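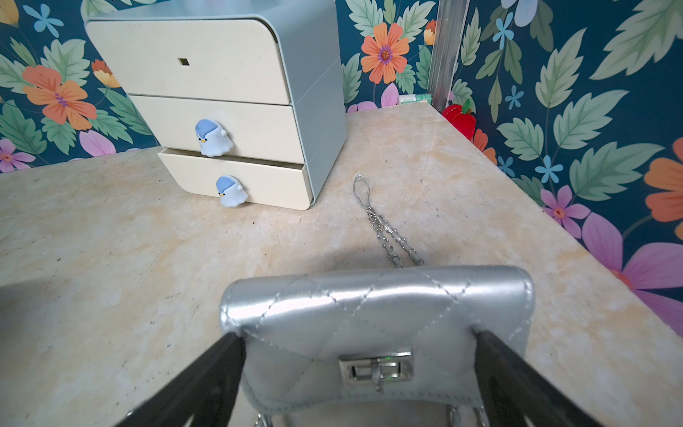

Krum Kolev wanted to know why the bag station gets its own section when the cup station fits on half a page. Fair question, Krum! Cups don't have chains. A bag with a strap and a clasp will find every bit of slop in your fingers, your wrist camera and your grip settings, so if the arm can manage a bag nicely it'll manage most of the other things we put on that counter. I've set up the Norisero cell more times than I'd like to admit, and this is the order I do it in now.

SECTION 4. SETTING UP THE GRIPPER FOR BAGS AND OTHER SOFT ITEMS

Before you start

You'll want the small hex key from the Prilton kit, a lint-free cloth, the plastic feeler strip and the bag itself. Put your coffee somewhere else. Home the arm, then press the stop button and leave it pressed until step 6.

CAUTION: The fingers keep their grip when the stop button is in. If there's something between them, support it with your free hand and use the manual release lever on the back of the gripper body. Pulling on the item will get it out, but it can also skew the finger mounts, and then you're doing this whole section over.

4.1 Fingers

1. Wipe both fingers from base to tip with a dry cloth. No alcohol on the inside faces — it makes them go shiny and they lose their bite.

2. Check the inside faces for nicks. A nick you can feel with a fingernail will snag stitching, and quilted bags are all stitching. Swap the fingers as a pair, even if only one looks bad.

3. Close the fingers by hand until the tips meet and slide the feeler strip in from the side. It should drag a little on both tips. If it falls through, loosen the two mount screws, square up the fingers and try again.

4. Tighten the mount screws a bit at a time, switching back and forth between them. Snug is plenty.

NOTE: Older Wuisan mounts have one screw per finger and a locating pin. If the pin is missing, stop and order a new one. I tried doing without, and the finger crept outward all afternoon while I blamed the software.

4.2 Wrist camera

5. Clean the lens with a fresh part of the cloth and check that the bracket doesn't wiggle. Both fingers should show in the live view, coming up from the two lower corners and leaning in toward each other. If one of them is missing or sits way higher than the other, the bracket has turned. Straighten it before you touch any of the calibration screens!

6. Release the stop button, open the Forno panel and run Camera Check. The arm moves on its own here, so keep your hands and sleeves off the counter.

Shiny stuff is the big nuisance at this station. Metallic finishes and polished clasps throw reflections back at the camera, and I've chased more than one "bad calibration" that was only a lamp. If the check fails, dim the nearest light and run it again before you change any settings.

4.3 Grip settings

7. On the Forno panel choose Soft Item and set the force to 12. That's where I start for every bag. Go up one step at a time if it slips.

8. Set the bag on the counter with the strap laid out away from the gripper, on the far side. A chain strap that's bunched up under the bag gets pinched on the first close, and that's how I scratched my first pair of fingers.

9. Run a slow close and watch the body of the bag. You want it held at the sides with the clasp clear of both fingers. If the fingers catch the clasp, move the bag, save the new start position and repeat.

10. Run a slow lift, just high enough to clear the counter, and let it hang there while you watch. A little sway from the chain is fine. Sliding down between the fingers is not, so lower it and go back to step 7.

CAUTION: Never reach under a lifted bag to free the chain. Lower it first, every single time.

4.4 Looking after it

Wipe the fingers before each session and do the feeler strip test after any bump, even a gentle one. Grip faces wear faster on bags than on anything else. Danica Georgiev logs hers and changed the last pair at 258 closes, which seemed early to me until I looked at mine.

If the panel shows code 39, the fingers stopped before they reached the width they expected. Most of the time it's a link of chain in the wrong place. Release, re-lay the strap, clear the code and start again from step 9. If it comes back with nothing between the fingers, go to Section 5 and check the gripper cable.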